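Work and Machines > For Younger Readers > The Brush Workshop

Robots at the brush bench

Hivlow is a workshop in Mevanthorpe that supplies calligraphy brushes. Each brush must be picked up, put in a dish and hung on a rack. A robot with two arms now does part of this job.
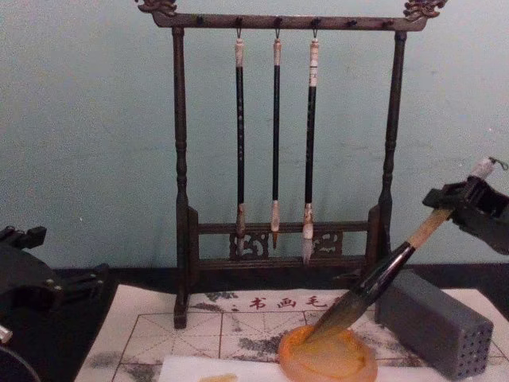
A gripper holds a large brush in the dish.

Ornella Greco used to handle up to 1,000 brushes a month. Her wrists ached. She now sets the robot's tasks and checks each brush by eye – a robot cannot yet judge a fine tip well. Hatem Hamdy has trained to repair the arms.

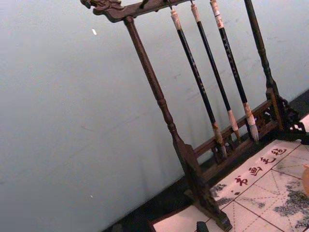 Brushes on the rack, with a spare hook near the dragon head.

Some jobs change when robots arrive, and people need time to learn the new ones. At Hivlow the training took until March.

Last updated: June 2, 2019
Contact us | © Stellum | Back to top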